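Pevilthorpe Allotment Society, minutes of the spring meeting, Wednesday, March 10, 2021

Taken by me, Corina Vasiliu, on my phone, so forgive the spelling.
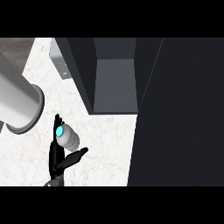 We got going late again while Demyd found his microphone. Present: me, Demyd Yatsenko, Lenuța Husar and Sølve Boström. Apologies from Ovidiu Costache, who had a dentist's appointment.

October minutes agreed, once I'd fixed Lenuța's plot number (129, sorry Lenuța!).

Water. The top tap still drips. Sølve has a quote of £400 from Mocanu for a new pipe and we all went a bit quiet. He'll ask for a second one.

Seed order. Going in to Samen on Friday. I want more broad beans, Demyd wants fewer, so we left it as it was.

Rents. Up £5 to £60 a plot. Lenuța against, the rest of us for.

Bonfires. Please, please not when next door's washing is out.

AOB: Demyd has spare rhubarb crowns, ring him.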